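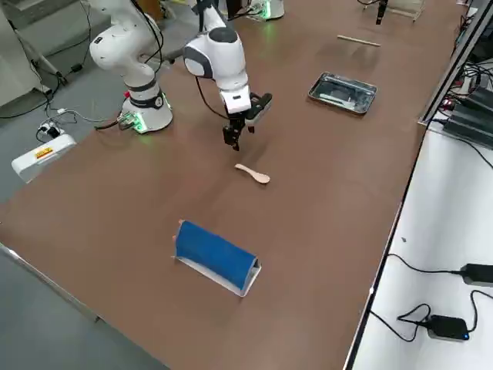 4.2 Spoons and their resting places

Of all the small things in the Plorura set, spoons gave us the richest material, and we are delighted with how much people had to say about them. Sison and Umali asked 301 adults to name kitchen items and then to say where each one belongs once the dishes are done. That produced 1,902 usable answers. A fork nearly always went back to "the drawer." A spoon could go almost anywhere: the rack, a cup, a tray, the edge of the stove, a folded towel.

Material mattered a great deal. A small wooden spoon lying by itself on a bare table was often called "left out," and many people wanted it picked up at once. Plastic spoons drew a calmer reaction, above all when they came as a pair. Two white ones set side by side on a steel tray (Figure 3) read as "put away" or "ready to serve," and the tray did most of that work – the same pair on open tabletop lost the label quickly. We find this a lovely result. A shallow rim is enough to turn a surface into a place.

Figure 3. Spoons on a small stainless-steel tray, with a white wire dish rack and a teal cup, mustard yellow inside, on the same table.

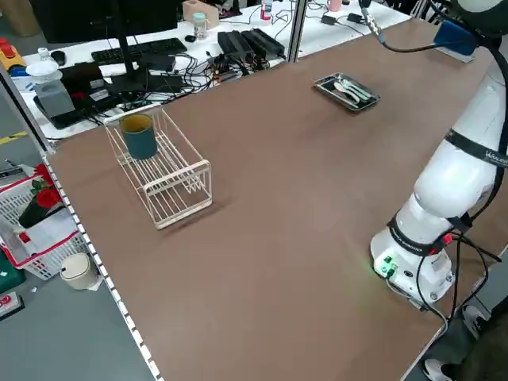 Racks behaved differently from trays. People treated a rack as a stop along the way, somewhere a cup waits until someone has time for it, and 8 of the 100 participants in the Tenomeo follow-up refused to call anything on a rack "away" at all. Answers about cups were also more detailed. Color came up early, and a contrasting inside was mentioned before size or shape by most of those who described one.

Cloth was the surprise of the March sessions. Draped over a low stand, a plain blue cloth was named as a cover, a tunnel and a tent, and several people went on to guess at what might be kept under it. Flat cloths had never prompted that. We return to covers in Section 5, where the Guser word lists make a fuller comparison possible.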